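Swapping the beds over for winter
Posted Wednesday, April 17, 2019

I love this job! The first properly cold night came through Skutstead last week, the cotton blankets suddenly weren't enough, and the next morning I had the whole linen cupboard out on the floor before breakfast. Summer bedding goes away, winter bedding comes out, mattresses get turned, and for a few days the whole house smells of wool and soap.

I do it one room at a time, and I use the bed as the sorting bench. It's the right height and it can't be ignored, because you'll want to sleep in it tonight.

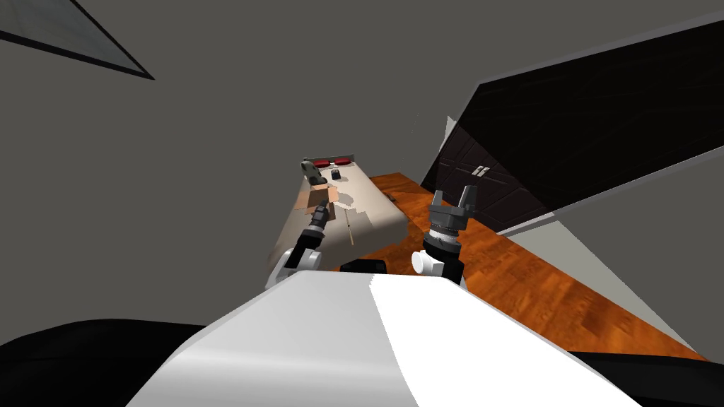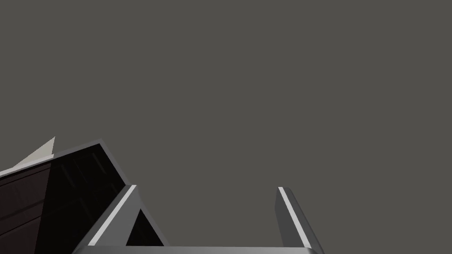
A reader wrote in after the spring version of this page to say that she never puts anything away at all, she simply layers the summer quilt under the winter one and has done for years, and what did I think of that? I think it's terrific, if your quilts are light enough and your washing machine is big enough! It does mean both quilts wear out together, and you have to wash the pair of them. But if cupboard space is your trouble, try it for a winter and see how you sleep.

For everyone else, here's how I go about it.

Wash before you store, always

Summer sheets and light quilts look clean when they come off the bed in April. They aren't. Sunscreen and body oil sit in the fibres and go yellow over the months, and by the time you find the marks in spring they've set hard. So everything gets washed before it goes away, even the spare set that was only used when the cousins stayed.

Cotton sheets: warm wash, half the usual powder, and an extra rinse. Skip the softener. For pillowcases that have already gone a bit yellow I soak them overnight in a bucket of warm water with a scoop of oxygen bleach (the plain unscented stuff in the tub) and then wash as usual. Whites and colours in separate buckets, please - I have a pale pink set that used to be a white one.

Linen: cool wash, line dry, and bring it in while there's the tiniest bit of damp left if you intend to iron it. I don't iron it.

Light cotton quilts: on their own in the machine, never with towels. Halfway through the spin, stop it and shake the quilt out, then start the spin again. You'll be amazed how much more water comes out.

Then dry, and I mean really dry. Seams and corners are the last to go. Put the back of your hand against the piping, and if it feels cool, back on the line it goes. Autumn sun is gentler than you think, so in our house a quilt gets two days, brought in before the dew.

What to store it in

I've gone back and forth on this for years. Vacuum bags are brilliant for polyester fill and for anything you're moving house with. I don't use them for wool or down any more, as mine came out flat and stayed flat for weeks. A friend swears hers puffed straight up again, so your mileage may vary, but I'm sticking with cotton.

An old doona cover makes the best storage bag going! Fold the quilt loosely, pop it in, button up the end, done. It breathes, it washes, and you already own it. Pillowcases do the same for sheet sets: fold the fitted sheet, the flat sheet and one pillowcase, then slide the lot inside the second pillowcase. Each set comes out as one tidy parcel, and there's no hunting for the other pillowcase in October.

For the top of the wardrobe I use the Staltik zip bags, the breathable ones with a clear window. They were 69 dollars for the set, which made me gulp, but they've been up and down that wardrobe for years now and the zips still run. If you've got good sturdy cartons, they're fine for a season in a dry room. Line them with a clean old sheet first and don't put them straight on a concrete floor. I wouldn't leave good wool in one in the garage. Silverfish adore cardboard glue.

Label the end, and label it with the bed size. "Sheets" tells you nothing when you're up on a step stool with a torch. I write "QUEEN summer cotton, green stripe" in big letters on a luggage tag and tie it to the handle.

Moths, and what I do about them

Lavender smells lovely and I put it in everything, but I don't believe it ever stopped a determined moth. Clean wool is what matters. Moth grubs go for the bits with food spilled on them, or hair, or sweat, so a washed blanket in a closed bag is most of the way there.

If you've found a hole already:

Take everything out of that cupboard, not only the blanket with the hole.
Vacuum the shelves, the corners, the skirting and the gap behind the drawers, then empty the vacuum outside straight away.
Wash what can be washed. What can't goes in a sealed bag in the chest freezer for a fortnight.
Wipe the shelves down with warm water and a dash of vinegar and leave the doors open all day.

Cedar blocks want a light sand every year to freshen them up. I do mine when I swap the beds, on the back step with a scrap of fine paper, and it takes no time.

Bringing out the woollies

Now for the good part. Winter blankets and the heavy doona have been folded up since spring and they'll be a bit stale, so hang them outside on a breezy day, over two lines if you have them, so the air gets up the middle. A few hours is plenty. Turn them once. Give them a good beating with an old tennis racquet if you're in the mood (I always am).

Down quilts that have gone lumpy can be coaxed back in the dryer on low with a couple of clean tennis balls. Check every 19 minutes. I know that's an odd number, it's where the dial on my old dryer happens to stop, and it works! Take the quilt out, shake it from each end, feel for clumps and break them up with your fingers, then back in.

Wool doonas don't go in the dryer. Mine is the heavier of the two that Orellana used to make up to order at their shop in Wullbridge, and the tag says air only, spot clean only. I sponge the top edge, where faces and hands get at it, with lukewarm water and a few drops of wool wash, then go over it again with plain water and dry it flat across the clothes horse.

Flannelette wants a wash before its first night on the bed if it's new. Do it by itself the first time and clean the lint filter after. A half cup of white vinegar in the rinse helps with the fluff. Second wash, there'll be far less of it, and by August it will be the softest thing you own.

While the mattress is bare

You've stripped it, so make the most of it. Vacuum it with the upholstery head, slowly, in overlapping strips, and get right down into the piping. Sprinkle bicarb if there's any smell, leave it as long as you can stand to, and vacuum again. Rotate it head to foot. Don't flip it unless it's a two-sided one - check the label, as plenty of newer mattresses have a top and a bottom.

Then look underneath. Tighten the bed bolts with a hex key, wipe down the slats, and if you've got a squeaky one, rub a bit of candle wax where the slat meets the rail. That fixed ours, after a whole summer of me blaming the floorboards.

Electric blankets deserve a few minutes as well. Lay yours out flat and look it all over, front and back, for scorch marks, kinks or worn patches, and check the cord and the plug. If anything looks wrong, it goes in the bin with the cord cut off. Never fold one sharply. I roll mine around a pool noodle for the summer, which makes people laugh when they open the cupboard.

The order I make a winter bed

From the bottom up: mattress protector, electric blanket if you have one, a wool underlay, fitted flannelette, flat flannelette, one thin wool blanket, doona, and a throw across the foot. That thin blanket under the doona makes more difference than a heavier doona would. Tuck it in at the foot only, so that people with hot feet can stick one out.

For kids' beds I leave out the throw, which only ends up as a cubby house anyway, and put on two pillowcases, one over the other. When there's a blood nose or a dribble in the night you whip off the top one and there's a fresh one waiting!

Old bedding

Anything too thin to go back on a bed gets sorted there and then. Flannelette makes gorgeous dusters, and the fitted sheet elastic will hold a cover over the barbecue. Towels and tired blankets go to the animal shelter in Wullbridge, but ring before you load the car, as they don't take feather quilts or pillows. Single pillowcases I keep for delicates in the wash, up to a limit of 6. After that it's hoarding.

Next month I'll do curtains and draught stoppers, including the sand-filled one that split all over the hallway. If you've got a good filling that doesn't leak, please write in, I'd love to try it before the really cold weather gets here.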